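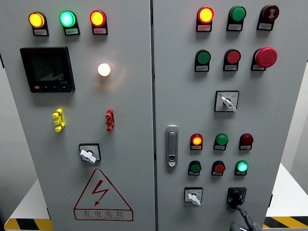
Gripper at the isolator handle, amber, green and red lamps lit on the left door.

August 1, 2018

Trullico's brochure says the arm will throw our switches for 4,000 cycles between checks. I'll believe it when I see it. We're at some 500, and Analyn Salazar has re-taught the approach to that black handle 2 times already.

The push buttons I don't worry about much. Rotary handles are another story. Come in a hair crooked and the fingers ride up the side, so now we go slow for the last bit and check the pads every morning. Benjie Tolentino wants softer pads. I want a torque limit I can read without calling Mulcahy.

They promised me that in February. Still waiting. Next job is the cable clamp at the wrist, which I don't trust either.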